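Search the archive
Enter list, subject or keyword

Posted in December by the list member at Aguirre

Re: towel fold for the small bins, and where the stack sits

Replying below the quote, with the long lines rewrapped.

> We have changed over to the Nondivent bins at two of our sites and the
> old fold no longer works. With the fold we used before, the stack is
> wider than the bin and has to be pushed in at the corners, after which
> it comes out looking like something pulled from a gym bag. We tried
> folding in thirds both ways and got a stack that fits but falls open
> when lifted. We tried rolling. Rolls fit, but the people at the
> receiving end don't want rolls.
>
> Questions for anyone who has been through this:
>
> 1. What fold are you using for hand towels that have to go into a
> small bin and come out again flat?
> 2. Do you fold next to the bin or carry the stacks over afterward?
> 3. Does the table surface matter? Ours is bare and the towels
> slide when we smooth them.
>
> We do 63 towels in a batch, if that makes a difference.

Taking these in order, with the third one getting more space than you probably wanted.

1. The fold

We went through the same change at Aguirre when the shelf units came in. The thirds-both-ways fold fails for the reason you describe: the last panel has nothing holding it, and terry cloth has enough spring in it to open the stack as soon as it leaves the table. The fold we settled on is half, half, then thirds.

Lay the towel flat with the long side toward you. Bring the far edge down to the near edge. Bring the left edge over to the right edge. You now have a quarter of the original area, with two folded sides and two open ones. Turn it so the longer folded side faces you, fold one third in from the left, then the right third over the top. Press once with the flat of the hand, in the middle, and stop.

The press is where most people overdo it. Pushing repeatedly toward the corners drives the inner layers out past the outer one and gives you a stepped edge. A stack with soft, rounded edges and a few wrinkles in the top layer is fine. It will go into the bin, it will come out again, and the wrinkles in the top layer disappear under the next towel anyway. We used to reject those and refold them. We stopped, and had no complaints.

The final size depends on the towel. Ours come from two suppliers and the Drilleck ones are thicker, so a bin that takes 12 of the thin kind will not take the same number of the thick. Do not mix them in one bin. If you have to, put the thick ones on the bottom.

Check the label end as well. If the sewn-in label finishes up in the last third, it makes a ridge and the stack leans. Start with the label at the far left corner and it ends up inside.

2. Where to fold

Next to where the stack is going, with a gap. We tried folding at one end of the room and carrying the stacks over on a tray, and lost more time to refolding than we saved in walking. A folded towel survives being lifted once from underneath. It survives being set down and lifted again less well, and by the third time the last panel has shifted.

The layout we use puts the working spot near the middle of the table, toward the side of whoever is folding, with anything rigid beyond it and closer to the far edge. Keep clear table on every side of the stack. If the container is up against the towel, you can't get under the edge to lift, and you end up pinching the top layer and peeling it back. 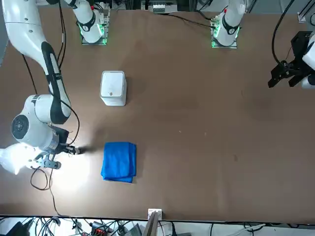

The gap does not have to be large. Enough to slide the fingers in flat is enough. What matters more is that it is the same each time, so that whoever takes the next turn does not have to move things before starting. We tried marking the positions with tape and gave it up, as the tape edges collected lint and caught on the cloth.

Height matters as well. If the container is tall, put it beyond the towel, never between you and the towel. Reaching over a container to smooth a fold is how sleeves end up dragging the top panel off.

On lifting: go in from the folded side, palm up if you have the room, and support at least half the width. Lifting from the open side lets the layers fan. If you are gripping by the edge, take all the layers or none of them. Taking the top two and hoping the rest will follow works with thin towels and fails with thick ones.

3. The surface

Yes, it matters, though less than the amount of argument on this list last winter would suggest.

A bare, smooth surface lets the bottom layer slide when you press. A cloth cover stops the slide but picks up lint and then returns it to the towels, and the cover itself has to be squared up at the start of each batch. A rubber mat grips too well: the bottom layer stays where it is while the rest moves, and you get a twist in the stack that you only notice when it is in the bin.

We went back to a plain flat top and changed the hand motion instead. Smooth from the center outward with light pressure, using the other hand to hold the opposite edge. With one hand, press straight down and do not smooth at all. The result is slightly less neat and a good deal more repeatable.

Wipe the surface before each batch and let it dry fully. Any dampness transfers to the bottom towel, and you will find it later as a stiff patch. Small specks of lint are not a problem on dark towels going to general use, but they show badly on anything in a strong solid color. Saturated blues are the worst of ours for this. White hides lint and shows everything else.

One point about table color that I have not seen raised here. A table close in tone to the towel makes it hard to judge whether the edges are square. If you are buying a top, choose something that contrasts with most of your stock. Medium brown has worked for us with blues and whites and is poor with the tan towels, which we now do at the other table.

The same goes for lighting. A single strong lamp off to one side washes out whatever is under it, and you lose the layer lines in the fold. We moved ours back until the stacks threw a soft shadow instead of a hard one, and the misfolds became easier to catch by eye.

4. Batch size

You mentioned 63. We cut ours to 22 — partly for the bins, partly because the fold drifts. Whoever is folding starts out with even thirds and by the end of a long batch is making a half and two quarters. A short stop is enough to reset it. Keep the first towel of the batch at the side as a reference and set the last one next to it. If the two differ by more than the thickness of a hem, refold the last few and leave the others alone.

As for rolls, I would not give up on them entirely. The Mitel site still uses them for the deep drawers, where nothing has to lie flat, and has no plans to change. For the shallow bins they waste the corners.

Still open on our side: bath sheets. Half, half, thirds gives a stack too thick for the shallow bin, and an extra half makes it spring open. If anyone has a fold for those that survives one lift from underneath, please post the steps to the list with the starting orientation included. The last set that went around left it out, and we spent an afternoon folding them sideways.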